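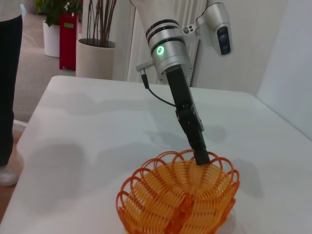
Page last changed: January, before the start of teaching block 2

Robot Learning, Unit 2: Collecting demonstrations
Notes for the Marulow practical

Read these before your first slot at the arm. The theory of learning from demonstration was covered in Unit 1 and is not repeated.

What counts as an episode

An episode is one attempt at one task, from the arm's start position to the moment you press stop. It contains the camera streams, the joint positions, the gripper opening and a line of text giving the instruction. All of these carry a shared clock. If one stream is missing, the episode cannot be used for training, however good the motion was.

The basket task

The orange basket is the object for this unit. Its rim is a row of coiled loops, so there is no single obvious place to take hold of it. A fingertip on the rim may be the start of a grasp, a push or a mistake, and a single still will not tell you which. The model has the same difficulty if you give it too little of the approach. Start recording before the arm moves and keep recording until it has come to rest.

Choose your grasp point on the rim before you begin. Changing your mind halfway produces a wandering path, and the model will learn to wander too. If you do change your mind, finish the attempt and mark it "hesitant" in the log.

Varying the setup

Move the basket between episodes. Last year's class recorded 1,615 episodes, and in most of them the basket was in the middle of the table. The trained policy reached for the middle of the table wherever the basket was. Use the near corners and the far side as well, and turn the basket each time.

Light matters more than students expect. The table is white and slightly glossy, and the gripper throws a soft grey shadow across it. Record some episodes with the blinds down and some with them up. Leave the plants where they are. We want a background that stays the same within a session, and we will change it on purpose in Unit 3.

Failed attempts

Keep them. Label each one "failed" and add a short note, such as "slipped off rim" or "closed too early". Do not edit a failed episode so that it looks like a good one. The Kotent set we use for comparison has 2,972 episodes, of which 287 are marked as failures, and those are useful for training the success detector in Unit 4.

Before you record

Check the status light on the arm.
Check that the cable to the gripper has slack through the whole movement.
Open Sivirus and confirm that every stream is updating.
Type the instruction in full. "Pick up the basket" and "basket" are treated as different tasks.
Tell your partner you are starting.

The person who is not driving may stand beside the table but must not reach over it while the arm is live.

Handing in

Upload to the Quezada folder at the end of your slot, with the log in the same directory. Name the directory by group and session number. Watch at least five of your own episodes all the way through before uploading. Marks are given for the log and the spread of basket positions. The success rate is not marked.

Reading for next time: chapter 2 of the course notes, up to the section on action chunking.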